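브룬드홀름 나뭇결 기록 (Brudholm) 안내문

안녕하세요, 들러 주셔서 반갑습니다. 이 폴더는 밝은색 나무 상판의 표면을 가까이에서 담은 사진과, 그 사진에 딸린 짧은 메모를 모아 둔 곳입니다. 처음에는 집에 들일 작업대를 고르다가 판매 페이지 사진만으로는 결이 도무지 짐작되지 않아서 혼자 정리하던 것이었는데, 보고 싶다는 분이 하나둘 생겨 이렇게 안내문까지 쓰게 되었네요. 조금 길더라도 차 한 잔 곁에 두고 편하게 읽어 주세요.

들어 있는 것

현재 판에는 사진이 3,340장 들어 있고, 상판별로 폴더가 나뉘어 있습니다. 폴더는 모두 65개입니다. 폴더마다 notes.txt가 하나씩 있고, 거기에 결의 방향, 전체적인 색감, 광택의 정도, 옹이나 이음매가 보이는지를 적었습니다. 메모는 한국어로만 되어 있어요. 영어로 옮기는 작업은 12월에 시작했다가 '결이 곱다'를 어떻게 옮길지부터 막혀서 지금은 잠시 쉬고 있습니다.

폴더 이름은 가구를 들여온 곳을 따라 붙였습니다. Landuder로 시작하면 식탁, Callow로 시작하면 책상과 작업대, Aoki로 시작하면 낮은 찻상입니다. 이름이 제각각이라 헷갈린다는 말씀을 자주 들었는데, 이미 이 이름으로 내려받으신 분들이 계셔서 그대로 두기로 했습니다.

결을 적는 방식

결의 방향은 사진의 아래쪽을 기준으로 적습니다. 가로, 세로, 왼쪽 아래에서 오른쪽 위로, 오른쪽 아래에서 왼쪽 위로, 이렇게 네 가지만 씁니다. 더 잘게 나누어 본 적도 있지만 며칠 뒤에 같은 사진을 다시 보면 제 대답이 달라지더라고요. 한 장 안에서도 촘촘한 결이 느슨한 물결로 풀리는 경우가 있는데, 그럴 때는 가장 넓은 부분을 따라 방향을 정하고 나머지는 비고란에 적습니다.

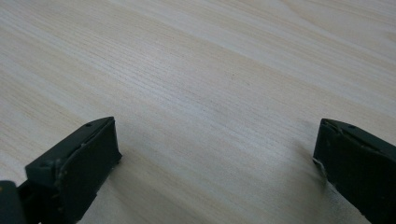 색 이름은 더 고민스러웠습니다. 같은 크림빛이라도 분홍 기운이 도는 것과 노란 기운이 도는 것이 있고, 둘이 한 면에 섞여 있기도 하니까요. 그래서 색은 '바탕'과 '기운'으로 나누어 적습니다. 바탕은 크림, 베이지, 황갈색 가운데 하나를 고르고, 기운은 느껴지는 대로 모두 적으면 됩니다. 빛이 고르게 들어도 한쪽이 살짝 잿빛으로 가라앉아 보일 수 있으니, 색을 정할 때는 되도록 밝은 쪽을 봐 주세요.

광택은 무광, 반광, 유광의 3단계입니다. 표면이 매끄러워 보이는 것과 번들거리는 것은 따로 생각해 주시면 좋겠습니다. 매끈하면서도 차분한 무광 상판이 제법 많거든요. 옹이, 틈, 이음매가 보이지 않으면 비고란에 '민판'이라고만 적습니다. 예전 메모에는 '깨끗함'이라고 쓴 곳도 남아 있는데 같은 뜻이에요.

아직 부족한 점

밝은 나무에 많이 치우쳐 있습니다. 호두나무처럼 짙은 상판은 한 20장 정도뿐이라, 어두운 나무의 결을 비교하시려는 분께는 큰 도움이 못 될 것 같아요. 수종도 확실한 경우가 아니면 비워 두었습니다. 색과 결만 보고 나무 이름을 맞히는 일은 저에게 아직 어렵고, 잘못된 이름을 적어 두느니 빈칸이 낫다고 생각했습니다.

사진마다 조명이 조금씩 다르다는 점도 염두에 두어 주세요. 가구를 사기 전에 색을 맞춰 보시려는 거라면 실물 조각을 꼭 한 번 받아 보시기를 권합니다.

쓰시는 분께

개인적인 공부나 가구 고르기, 수업 자료로는 마음껏 쓰셔도 됩니다. 다른 곳에 다시 올리실 때는 'Brudholm'이라는 이름만 함께 적어 주세요. 메모에서 틀린 곳을 발견하시면 폴더 이름과 사진 번호를 알려 주시면 되고, 고친 내용은 changes.txt에 차곡차곡 남기고 있습니다.

마지막으로 고친 날: 2020년 2월 12일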